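7 February 2024, Bakham

**Our two-handed robot has learned to pour a glass of water (and mostly keeps the table dry)**

Hello from the Hernmont lab! I've been told a press release should be written as though a very serious person did it, but I've spent most of a year on this and I'd like to tell you about it myself, so you're getting me.

We've got a new result out today. Our robot, which has two arms and a five-fingered hand on each, can now take hold of a small plastic water bottle and pour from it into a glass tumbler, using a training method we call Boltimberg. (It's named after a misheard biscuit order. There isn't a better story, sorry.)

Pouring sounds like nothing much, I know. You do it half asleep. But a thin plastic bottle is a horrid thing for a robot to hold! Squeeze too hard and the sides buckle, squeeze too gently and it slides down through the fingers, and all the while the water is moving about and changing how the weight sits. Our older method learned one firm grip and stuck to it, which was fine for wooden blocks and hopeless for this.

With Boltimberg, a person guides both arms through the job a few times, and then the robot practises only the bits where it's least sure of itself. For pouring, that's nearly always the moment the fingers close and the moment the bottle starts to tip. It doesn't waste its time rehearsing the easy reach across the table, so we can get away with far fewer demonstrations. We used 58 of them. The older method had the same 58, so it was a fair fight.

Then we ran 90 test pours with each. Boltimberg spilled or dropped something in 11 of its 90, and the older method managed to do so in more than half. We counted any drop on the table as a spill, even the tiny ones, and yes, I did argue with myself over a few of those. Each pour takes about 10 seconds from first touch to letting go, so it's still slower than you or me.

Most of the failures came with bottles that were nearly full. They're heavier at the top and the first slosh comes early, and the robot tends to tip too far before it has caught up. Moving the glass mid-pour still beats it completely. We haven't tried mugs with handles, or anything fizzy, and hot drinks are a long way off.

The tests were all done at a plain white table with the same sort of lighting, and I'd be fibbing if I said your kitchen looked like that. Kavanagh, our partners on the project, are setting up a messier room for us and we hope to start there in September. I'm looking forward to it and dreading it in equal measure!

The written-up method and the full list of test pours, failures included, can be had from the Hernmont press desk, and I'm happy to chat to reporters, teachers or anyone else who's curious. Visits to the lab can be arranged too, just ask for me by name and give us a few days' warning so the robot is in one piece when you come.

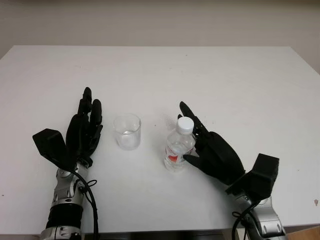
*Trevor Pearce*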